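Section 4. Setting up the Flinder label printer

Before you start: charge the battery to 100 percent. Takes a while, go do something else.

1. Open the lid. Drop in the roll, labels facing up.
2. Pull the first label past the cutter. Close lid til it clicks.
3. Hold the power button. Green light = ready.
4. Plug in the cable that came in the box. Other cables may charge it but wont send data.
5. Install the Avram driver from the download page, file 3670. Restart.
6. Print a test label. Crooked? Reseat the roll, go back to step 2.

CAUTION: Cutter is sharp. Power off before reaching in.

Note: one roll prints up to 193 small labels. Wide ones, fewer.

Error 47 means the lid isn't shut. Push both corners. 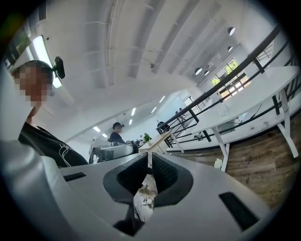
Can I use rolls from another maker?
Only if the core fits the spindle without forcing it. Thick glossy stock tends to jam, so stick with plain paper.

Cleaning: see Section 5.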